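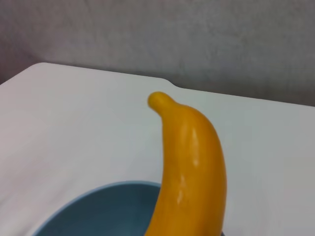 Fig. 1. Banana, yellow all over, no brown spots (stage 1 on our chart)

Fruit waste in the school canteen – Term 2 project report
Daranee Tanasarn, Petidwood campus
Handed in May 13, 2019

Aim
Find out how much fruit gets chucked at lunch and why. Our canteen gives a piece of fruit with every hot meal, whether you want it or not. Lots ends up in the bin.

Method
Two weeks, lunch only. Bin beside the tray return, labelled FRUIT ONLY in big letters (people still put yoghurt lids in it). Sorted after the bell with gloves on. Each piece got a colour stage, 1 for plain yellow up to 4 for mostly brown. Apples and mandarins just went down as whole or part eaten. Also a short survey on paper, handed out in home group.

Results
148 pieces in total. Bananas were the worst by a long way, then apples. Most of the bananas were stage 3 or 4, and most hadn't been peeled. Mandarins hardly ever turned up, maybe becuase they're easy to take outside.
Survey – only 11 came back, so not much to go on. Main answers were "too brown", "not hungry" and "no time". One person wrote "Bạch's mum packs better ones". Counted as other.

Discussion
The canteen gets its fruit from Flokum on a Monday and it has to last the week. By Thursday the bananas are well spotted. Asked the canteen manager about splitting the order into 2 deliveries and she said the Brirnotville truck only comes out our way once. Could put the bananas out early in the week and keep apples for the end. Cheap to try.
Colour stages were a bit of a guess. Should of had a second person check them.

Problems
Missed one Wednesday (sports day). Bin got emptied by mistake on the first Friday, so that day is an estimate and isn't in the total.

Next
Run it again in November when it's hotter. Add a share basket near the door. Weigh the fruit as well, if the science lab will lend the scales.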